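gripper_mule
Posted 11/11/2025
Our student club is doing the cloth task for the Betthorpe meet in December. Flatten a towel, fold it, leave it square. We have two arms and 526 recorded runs so far. Mirta Lagos, who coaches us, thinks the learned controller will be ready. I'm less sure. Are other teams getting anything usable out of this, or is everyone quietly going back to scripted moves?

remo_b
Scripted. We tried learning last year with 1489 runs and it folded beautifully on our bench. Then we moved to a different table and it grabbed air. I don't believe any team that shows one good fold and a progress bar.

KCalloway
That's a bit harsh, Remo. One move to another table doesn't tell you much unless you kept the lights the same. Did you?

remo_b
No, and neither will the organizers. That's my point.

tallgiorgia
What are you using on the fingertips? Ours slid right off terry cloth until we covered them. Can you post some close shots of the fingers?

gripper_mule
Sure, from our bench.

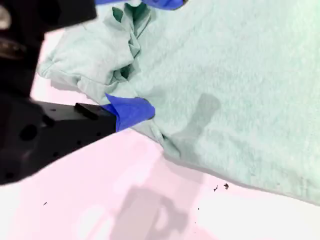
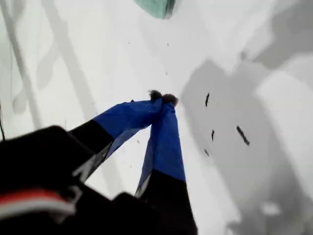

Blue covering on the fingers in both. The first shows a fingertip at the edge of the cloth, the second has the two fingers together.

tallgiorgia
Thanks. I like the blue against the pale green, easy to pick out. I'd worry about those puckers right at the fingertip though. If the scoring wants it flat, a pinch like that can cost you.

remo_b
Look at the shadows. There's a big gray one across the table in both and another lying right over the cloth in the first. If your cameras see what I see, the controller has every chance to learn the shadow along with the towel. Also wipe your table - there are dark specks all over it.

gripper_mule
Specks are fair, I'll clean it. On shadows, Mirta says more runs will average them out. She wants 2735 before we stop.

KCalloway
More runs under the same lamp won't average out anything. Move the lamp every session and you could probably stop well short of that number. I do think it's worth finishing, for what it's worth. Remo's team quit early.

remo_b
We quit because we had a scripted fold that placed. Post your score from a table you've never used and I'll read it with interest.

gripper_mule
OK. I'm moving the lamp and borrowing a table from the art room. Will report either way, including if it's bad.

tallgiorgia
Please do. Bad numbers are the ones I can use.

Recent threads
Jovero wrist mount keeps working loose
Scripted fold, starter code (updated)
Betthorpe cloth task: how is "square" judged?
Gatti power supply, anyone have a spare?
Selling: Celtura motor set, used one season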